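10 February 2020

I finished my second year at Grornalent in September and have been putting off writing this, mostly from laziness. A few people asked what it was like to help run the hall food survey, so I'll set it down while I still have the notes.

The survey went out to everyone living in Lona and Skaner, the two halls on the hill side of campus. Lona is catered. Skaner is self-catered, with shared kitchens on every floor. We wanted to know what people ate, what they spent, and how often they skipped meals during exams. We sent it to 227 residents and got 146 back, which the housing office told us was good for a student survey. We gave out coffee vouchers, and I think that did most of the work.

The first draft was far too long. We had a page on breakfast alone. A tutor in the Kumarasinghe building, where we had our methods class, crossed out most of it and told us to ask only what we planned to use. That was the best advice we got all year. I still have the marked-up copy.

Lona residents complained about dinner hours more than about the food. Dinner closed early, and anyone with a late lab came back to a locked door. Several wrote long answers about it in the comments box, and one attached a timetable.

Skaner residents had different problems. Fridge space came up again and again, then stolen milk, then dirty pans. People said they cooked less as the semester went on and bought more toast and noodles. The ones who seemed happiest shared a weekly shop with a neighbor or two.

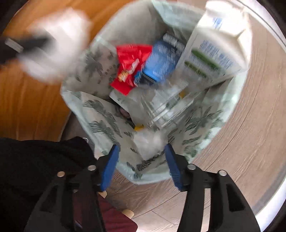 We also put in a question about whether the hall felt like home, and I wish we had worded it better. Half the comments were about heating. A few people wrote things that were sad to read, and we had no plan for what to do with those beyond passing on the counseling service's number in the summary email. Next time I'd sort that out before the survey opened.

The report went to the housing office at the end of the semester. Lona now keeps dinner plates back if you sign up by noon. Skaner got another fridge on the ground floor — small, but it's there. The heating is the same as before.

I have the question list saved if anyone in another hall wants to borrow it. Leave a comment and I'll send it over.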